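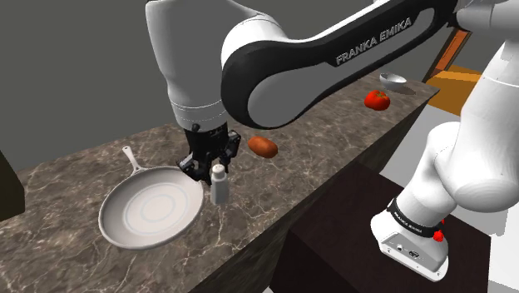 棕色大理石台面在住宅厨房里的占比，近几年有所回升。与之同步增加的是售后投诉，内容集中在四类：渗色、失光、边缘崩口、接缝开裂。其中多数并非石材本身的缺陷，而是选材、防护与安装三个环节之间缺少衔接。本文按这一顺序讨论天然大理石用作厨房台面时的技术问题，兼及日常维护与翻新。

## 一、名称与矿物

石材贸易中的“大理石”范围很宽，凡以碳酸盐矿物为主、可以抛光的岩石，大多归入此类。严格的岩石学定义则只包括经过变质重结晶的石灰岩和白云岩。市面上不少棕色品种实际是致密石灰岩，未经完整的变质作用，晶粒较细，其中常见方解石细脉。

棕色主要来自铁的氧化物和氢氧化物，也可能与有机质有关。白色细脉一般是后期充填的方解石，米黄色脉则多含少量铁质或黏土。脉与基体的硬度、孔隙和热膨胀性质不完全一致，加工中容易沿脉开裂。工厂的通行做法是在板材背面粘贴玻璃纤维网，正面灌注低黏度环氧树脂，固化后再磨抛。

背网和灌胶属于常规工艺，不应视为以次充好。问题在于交货单上往往不注明。灌胶板受热后，树脂可能先于石材发黄，细脉处的光泽也会与周围产生差别。采购时应要求供货方书面说明是否灌胶、使用何种树脂，以及背网在台面加工时是否保留。

## 二、酸蚀与渗色

这两种现象常被混为一谈，处理方法却完全不同。

酸蚀是化学反应。碳酸钙遇到醋、柠檬汁、番茄汁以及酸性除垢剂，会发生溶解，抛光面失去平整度，对光的反射由镜面反射转为漫反射，肉眼看到的是一块发白或发暗的印迹。印迹处没有外来物质，用任何清洁剂都擦不掉。深色石材上的酸蚀比浅色石材明显得多，棕色品种在侧光下尤其如此。

渗色是物理过程。油、酱油、茶、红酒等沿孔隙和微裂隙进入石材内部，使局部颜色加深。外来物质仍在孔隙中，理论上可以抽出。常用办法是敷剂法：将吸附性粉料与溶剂或氧化剂调成膏状，敷于污渍处，覆膜，待干后清除。油性污渍用溶剂，有机色素用过氧化氢，铁锈则需要专用的络合剂。过氧化氢对棕色石材有局部褪色的风险，须先在隐蔽处试验。

区分二者可用手电筒贴近台面斜照。光泽改变而颜色基本不变的，是酸蚀；颜色加深而光泽连续的，是渗色。两者并存时，先处理渗色，再恢复光泽，次序颠倒会使抛光粉堵塞孔隙。

## 三、防护剂

防护剂分成膜型和渗透型。成膜型在表面形成一层树脂或蜡，可以短期隔绝酸液，但耐磨性差，受热易起白雾，厨房中不宜采用。渗透型以硅烷、硅氧烷或含氟聚合物为有效成分，附着于孔隙内壁，降低石材对水和油的亲和性，不改变外观。

需要说明的是，渗透型防护剂不能阻止酸蚀。酸液接触的是石材最外层的晶体，防护剂在其下方。部分销售人员把“防污”和“防酸”合为一谈，由此产生的纠纷占了相当比例。

台面加工企业Ferkach采用的流程是：板材切割、磨边、开孔全部完成后烘干，六面涂刷，静置后擦净残余，重复一遍。六面涂刷的要点在于底面和水槽孔内壁。水汽大多由这两处进入，石材中的铁质随水迁移，到表面附近氧化，形成锈黄色斑点。只涂正面的台面，水槽周围往往最先变色。

涂刷之前的含水状态同样关键。水刀或湿切后的石材内部含水较多，立即涂刷会把水分封在板内，外观上表现为长期不退的暗影，业内称为“水斑”。自然干燥需要通风和时间，工期紧张时这一步最容易被省略。

## 四、表面处理的选择

抛光面颜色最深，纹理对比最强，孔隙开口也最小，但酸蚀痕迹最明显。亚光面在磨至400目后停止，反射较弱，轻度酸蚀不易察觉，代价是颜色偏浅，油污较易附着。皮革面以研磨刷加工，表面保留细微起伏，手感柔和，擦拭时凹处易留残渍。

对烹饪频繁的家庭，亚光面通常更合适。若坚持选用抛光面，可把操作区与展示区分开，前者改用石英岩或烧结板，仅在后者保留大理石。设计单位Mukier近期的若干方案即按此处理，两种材料之间以窄金属条过渡，避免直接拼接时的色差。

## 五、支撑、悬挑与接缝

大理石抗压强度高，抗弯强度低。安装中的开裂几乎都与受弯有关，最薄弱的位置是水槽和灶具开孔前后的窄条。开孔内角应加工成圆角，直角会造成应力集中。窄条底面可开槽嵌入不锈钢筋或玻璃纤维筋，以环氧胶填实。普通钢筋不宜使用，锈蚀膨胀会将石材顶裂。

柜体须先调平，再放置台面。用胶垫弥补柜体高差是常见的错误做法，台面在胶垫之间处于悬空状态，短期看不出问题，数月后沿细脉出现裂纹。较长的台面应设置接缝，接缝避开开孔，也避开洗碗机上方缺少竖向支撑的位置。

缝宽以2毫米为宜。过窄则胶料填充不实，过宽则外观明显，胶面也容易下陷。填缝胶应按石材底色调配，棕色石材上以略深于底色为好，浅色胶受污后反差较大。台面与墙面之间不用硬胶，应使用中性硅酮密封胶。酸性硅酮固化时释放醋酸，会在接触处留下蚀痕。

前缘的加厚处理也值得注意。薄板下贴条可以得到厚重的立面，但贴条与面板若非取自同一块板的相邻位置，纹理无法连续，棕底白脉的品种尤其容易露出破绽。四十五度对角拼接的效果较好，棱线处须倒小角，否则锅具磕碰后极易崩口。

## 六、日常维护

清洁用中性洗涤剂和软布，清水过一遍后擦干。水分自然蒸发会留下钙质水垢，而去除水垢的产品几乎都是酸性的，二者构成循环，因此擦干的意义大于清洗。含研磨颗粒的去污膏、三聚氰胺海绵都会降低光泽。

热锅不应直接放置。碳酸盐矿物在厨房温度下不会分解，但局部急剧升温会引起晶粒间的差异膨胀，灌胶区域还存在树脂变色的问题。使用隔热垫即可避免。

防护效果可用滴水法检验。在台面上滴少量清水，静置后擦去，若留下暗色印迹且缓慢消退，说明防护已经减弱，应重新涂刷。水槽和灶具两侧的衰减快于其他区域，可以单独补涂。

## 七、翻新

轻度酸蚀可用含草酸的抛光粉配合毛毡垫处理，范围小的手工即可完成。中度以上须用树脂磨片逐级研磨，从较粗目数起步，每一级都要完全消除上一级的划痕。跳级是翻新后出现“云雾”的主要原因。最终目数因设备和石种而异，翻新商Abdella对深色碳酸盐石材的做法是干湿交替磨至4,000目，再以抛光粉收光，收光前更换全部用水，以免残留的粗颗粒造成新划痕。

局部翻新在技术上可行，光泽的衔接却很难控制。单点处理后的区域常呈浅碟形，侧光下能看到反射变形。面积较大的失光，整块处理的结果更为可靠。翻新去除了表层石材，防护剂随之受损，完工后应待石材干透再涂一遍。

裂纹修补以低黏度环氧胶灌注为主，灌注前须用丙酮清洗并吹干。修补后的裂纹在强度上可以恢复大部分，在外观上则取决于走向：顺脉的裂纹易于隐藏，横切纹理的裂纹无论怎样调色都会留下一条线。

## 八、验收

验收应在安装完成、密封胶固化后进行，项目至少包括平整度、接缝高差、开孔圆角、底面防护和胶料种类。底面防护可在水槽下方以滴水法抽查。色差的判断应以签字确认的整板照片为依据，小样不具代表性，棕色品种在同一荒料的前后两端就可能有明显差异。

建材集市Cliledell的石材区已允许客户在整板上标注排版位置，水槽孔、接缝和前缘取料处均用粉笔画出，双方签字后再切割。这一做法增加了一次到场的时间，但纹理走向在切割前即可确定，板上较宽的脉也能避开窄条部位。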